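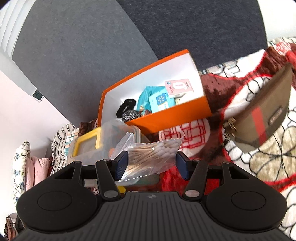
Review of the Rato hand-held gripper, second edition of the kit

The Rato is sold by Ziletti as a complete kit for recording household handling tasks by hand. It is intended for small laboratories, teaching departments and independent developers who wish to gather demonstrations in ordinary rooms without bringing a robot arm into them. This review is based on a period of use that began in November, during which the kit was employed almost daily for sorting, packing and tidying work. The unit was bought at the listed price and no payment was received from the supplier.

Contents of the kit

The kit arrives in a single carton. It holds the gripper body, the camera and its mount, a charging lead, a set of spare finger pads, a hex key and a printed guide. The guide is short and assumes some knowledge of the subject. Readers who have not calibrated a camera before should allow an evening for it and should download the longer manual, which Ziletti keeps on its support pages.

Assembly took less than an hour. The one step that caused difficulty was the seating of the camera mount, which must click twice. After the first click it feels secure but may still turn slightly, and a morning of recordings was discarded before this was understood. The point deserves a warning in the printed guide.

The body and fingers

The body is wide, ribbed and black, and the two angled fingers turn on metallic pivots. Each finger carries a dark blue textured pad. Seen from the camera, the body takes up a good deal of the lower part of the view. This was a concern at first, as the same space could have shown more of the table or floor. In use the pads and the gap between them remain clearly in sight, and it is the gap that matters most when recordings are checked afterwards.

The kit weighs more than its predecessor. For the first few days a session of forty minutes was tiring to the wrist. A strap is offered separately and ought to be included.

Handling of everyday objects

The supplier's own demonstrations favour blocks, cups and cartons. It was considered more useful to test the gripper on the sort of thing that is found in a bedroom or a bathroom cupboard, and the greater part of the work was therefore done at floor level, with storage boxes, small accessories and soft goods around them.

Bagged goods are the best test of the pads. A clear plastic bag of cotton swabs, with wooden sticks, has become the standard item in these sessions. The film creases and slides over what it holds, and a grip that is too light takes hold of plastic alone. The Rato pads manage the bag well when it is taken across the bundle. Taken near the end, it tends to swing, and the operator must slow down.

Hair scrunchies, whether knitted or of the fuzzy sort, present no trouble. Small flat items are another matter. Cards and tags lying on a smooth surface could seldom be lifted at the first attempt, and the rounded edge of the pad appears to be the cause. Ziletti lists a narrower pad as an accessory -- it was not tested.

Patterned blankets and quilted cushions were left in view during many sessions. Tracking did not suffer from them. If anything, the software held its position better over a busy pattern than over plain grey carpet, where two recordings lost their place altogether and had to be repeated. Bare walls are also best kept to the edge of the picture where the room allows it.

Software and the recording service

Recordings are sent to Zastell, the online service that accompanies the kit. The first 300 recordings are stored without charge, after which a monthly plan is required. In the course of this review 306 were uploaded, and the service gave notice in good time before the limit was passed. The additional six were held in a queue and were released once the plan had been chosen.

Zastell checks each file for blur, lost tracking and missing finger data. The checks are sensible, although the messages are terse. "Span error 2" was met repeatedly and is not explained in the printed guide; it means that the fingers were not fully opened at the start of the recording. Once the habit of opening them had been formed, the message ceased to appear.

Export is simple. Files may be taken out in an open format and no fee is charged for doing so. Deletion is slower, and a request made through the account page was completed only on the following afternoon. Those who record in private homes should note this and should agree matters with the household beforehand.

Comparison with the Fajardo

The nearest alternative is the Fajardo, which was used here for most of the previous year. It is lighter, and its slimmer fingers are better for cards, coins and pens. Its pads wear quickly, however, and the camera must be calibrated again whenever the battery is changed. The Rato has kept its calibration throughout. For soft and bagged items it is plainly the stronger of the two.

Durability

The supplier rates the pads for 2000 closures. By the count shown in the software that figure has been passed on the present pair, and the texture is still sound. The left pivot has developed a faint squeak, which does no harm to the data but may be heard on recordings made with sound. Ziletti advises against oil and suggests that the cap be removed and wiped with a dry cloth. This quietened it for a week or so.

Recommendation

The Rato can be recommended to those whose work concerns household goods and who are prepared to accept the weight. Those who deal chiefly with thin or flat objects should wait until the narrow pad has been properly reviewed -- a set is on order, and a further post will follow when it has been tried. Departments buying several kits should ask Ziletti for the longer manual in print, as it is supplied on request.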